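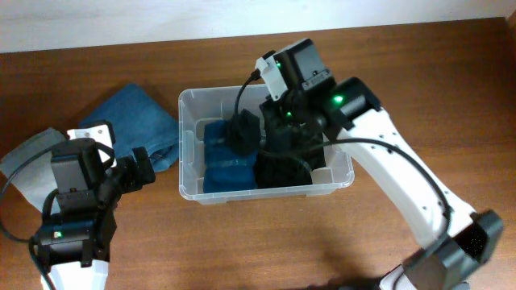 The robotics club at Banside meets in a room that used to hold the school's sewing machines. The tables stayed when the machines went, and the students have taken over most of them. Eleven students are signed up this year. For most of the spring they have been working on one job, which is getting a pair of robot arms to sort and pack laundry.

I spoke with the club's two student leads and their faculty advisor on 2023-05-18, at the end of a practice session. The leads are a senior, who looks after the hardware, and a junior, who handles the recordings and the training. They asked to be identified by their roles, so that is what I have done.

The project is called Laltavent. The senior said the name came from a list of made-up words on the whiteboard and that it doesn't stand for anything. It is the club's entry for the Farquharson Challenge, a regional contest for school teams that takes place in August. Every team gets the same task sheet. This year's asks for a set of cloth items to be moved between a table and an open container, with points for each item that ends up in the right place and points off for anything dropped on the floor.

"Last year it was blocks," the senior said. "Blocks are easy to like. You pick one up and it's the same shape it was before. With a towel you grab a corner and now it's a different object."

The club practices with whatever cloth the students can bring from home: towels, T-shirts, some old black work clothes. Dark clothes are kept in a clear plastic bin and the towels are folded on the table beside it. The junior said the dark items are the hardest part of the set.

"Black on black is bad," she said. "On the camera you can't tell where one shirt stops and the next one starts. I can't tell either when I look at the recordings. So if I can't tell, I don't know why we'd expect the model to."

I asked whether they had thought about using brighter clothes. She said they had, and that they decided against it. The task sheet doesn't say what colors the contest set will be, and they would sooner have the trouble now.

The arms are driven by hand during practice. A student moves a matching set of handles, the arms follow, and the computer saves the motion along with what the cameras see. Each run is called an episode. The club has 965 of them saved so far, and the junior has watched most of them at least once to throw out the bad ones.

"A bad one is where somebody got confused halfway," she said. "You can see the arm stop and sort of hang there. If you leave those in, it learns to hang there too."

Cameras are mounted at the grippers as well as over the table. The advisor said the close views were added after the first month, when the students noticed that an arm reaching into the bin blocked the overhead view of what it was reaching for.
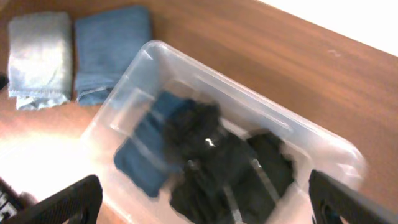 A gripper camera's view of the bin, with the folded towels on the table behind it.

The bin itself has been a subject of some debate. It is clear, and the ribs along the inside leave pale lines over whatever is in it. The senior wanted to swap it for a solid one. The junior wanted to keep it because the close cameras can pick up some of the contents through the side. They tried a solid bin for two sessions and went back.

"It wasn't a big difference," the senior said. "But we already had hundreds of episodes with the clear one, and I lost the vote."

Glare is the other thing they talk about. The table has a slightly glossy finish, and the light can wash out part of it. The students have tried turning off one row of ceiling lights and covering the table with a sheet. The sheet slid every time a gripper touched it, so it was dropped. They now leave the lights as they are and try to record at different times of day.

The hardware has held up better than the senior expected. He said the cables give him more work than the motors do. They have to be long enough for the arm to reach across the table and short enough that they don't catch on a towel. He checks the screws on both arms before each session and writes it down in a notebook that stays in the room. The replacement parts come from a small supplier called Niseck, and shipping has been slow, so the club keeps spares of the pieces that wear out first.

Money is tight but not a crisis. The club charges no dues. The advisor said the contest entry fee was 100 dollars this year and the school paid it out of the activities budget. The arms were bought two years ago with a grant, and the club has been told not to count on another one soon.

The advisor teaches physics and said she had no background in robotics when she took the club on. She sees her job mostly as keeping the room open and making students write things down.

"They know more than I do about the software," she said. "What I can do is ask what they changed since last time. If the answer is four things, we go back and change one."

I asked all three what the arms can do on their own at this point. The junior answered first. She said the trained model can pick up a folded towel and set it in the bin on most tries – a folded one, she repeated. A crumpled shirt is closer to half. Taking one black item out of a pile without bringing a second one along is something they have seen it do, but she wouldn't put a number on it.

The senior graduates in June and will still travel with the team in August, which the contest rules allow. Two younger students have started learning the hardware from him. One of them was at the table while we talked, refolding towels for the next run.

The club plans to keep recording until school lets out and then spend the first part of the summer on training. They would like more episodes of shirts and fewer of towels. The junior has made a schedule for who records what. She said the towel slots filled up first.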